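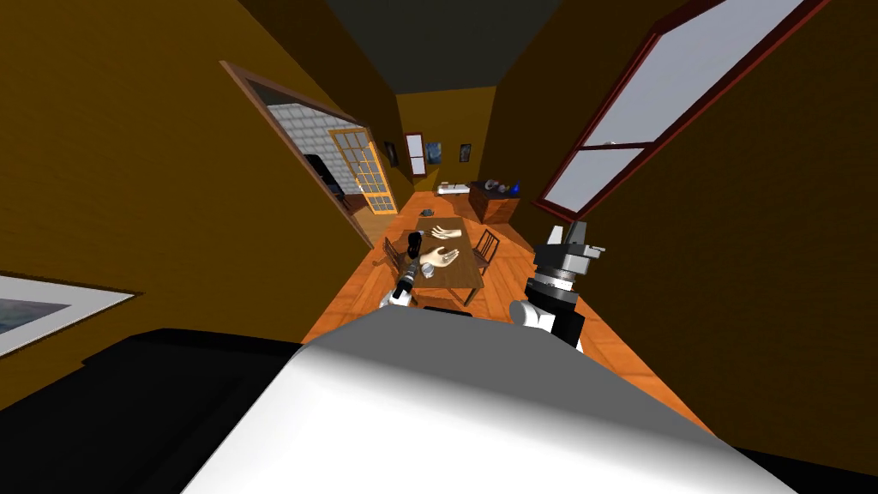 The company said I would be paid by the example, and an example was one hand moved from the table to the sideboard without anything falling over.

"Whose hands?" I asked.

"Mannequin," said the woman from Van Wyk. She had the tone of someone who had answered it before.

The work was done from a chair in Gadmont, on the third floor, with a headset and two grips. I squeezed, and in a dining room that existed on a server in Oken, a gripper squeezed. They wanted 1,000 examples by August. The machine would watch them all and then it would know how to tidy a house. That was the pitch, anyway. I had raised two children on a good many more examples than that and neither of them could clear a table.

By the end of the first week I had done 21. The other attempts were deleted. I thought those were the useful ones – the slow reach, the change of mind, the fingers that slid off the edge and went through the floor. The woman said the model didn't need to see doubt.

"Where does it learn to stop, then?"

"There's a flag for that," she said.

So I gave them what they paid for. Reach, close, lift, turn. I got quick. At home I caught myself lining up on a coffee cup, elbow high, waiting for a tone to tell me I had it.

In the last session they let the machine try by itself. It ran 30 attempts while I sat with the grips in my lap. It was smooth, I'll give it that. But every time, just before it closed on the nearer hand, the left arm hitched a little and drew back, the way mine does when my shoulder catches.

"Noise," said the woman, and wrote something down.

I asked if I could see what she had written. She said my badge would work until six.

3 comments – 21 shares

More short fiction
The Ferry to Rirnau
Salt for the Upstairs Neighbor
What the Piano Tuner Kept

We use cookies to remember your reading preferences. Accept | Manage settings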